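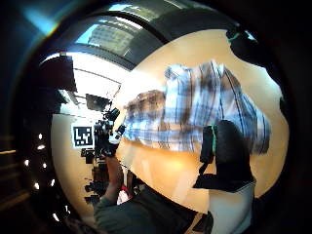
## Neltumia mill, open day, May

Got there just after ten, car park already full, left the car up by the chapel and walked down. Free entry, donation bucket at the gate, map on a bit of yellow paper that was no use at all (north at the bottom??).

Started in the weaving shed. Loud. They hand you foam earplugs and you do need them. Fulgencio Villaseñor took our group round, used to be a loom tuner, now does the tours and most of the repairs. He ran one loom slow so we could watch the shuttle go across, then put it up to full speed and the floor shook. Checks are all set by the order of the coloured threads in the warp, then matched again in the weft. One thread wrong and it shows the whole length of the piece. He's unpicked plenty.

Couldn't hear much of the next bit. Something about Lazaridis, the old owners, and a flood in the dye house.

Dye house: steamy, smells of wet dog and vinegar. Blues come out better than the reds here, they blame the water. 184 shades in the sample books, the oldest book has mouse damage along one side. Not allowed to touch, fair enough.

Finishing room upstairs, mind the third step. Washing, pressing, mending by the big windows. Aitana Cantero was doing the mending talk and it was the best part of the day, wish I'd got there earler. She finds faults with her fingertips before she looks. Showed us how to darn a pulled thread in a check so the line carries on. Two people had a go, I made a mess of mine.

Lunch. Queue for the canteen was silly so had a cheese roll from the Ukari van outside. Good roll, weak tea.

Back in for the shop. Seconds bin was picked over by one o'clock, only scarves and some odd lengths left. Bought a brushed cotton remnant for £2, nearly got the Vilska blanket as well but £89 and no room in the bag. Still thinking about it.

If you're going next year:

- go before ten
- flat shoes, the yard is cobbles
- do Aitana's talk first, then the looms
- cash for the van, card ok in the shop
- dogs not alowed in the sheds

Missed the wheel pit completely. It shuts at two, which isn't on the map.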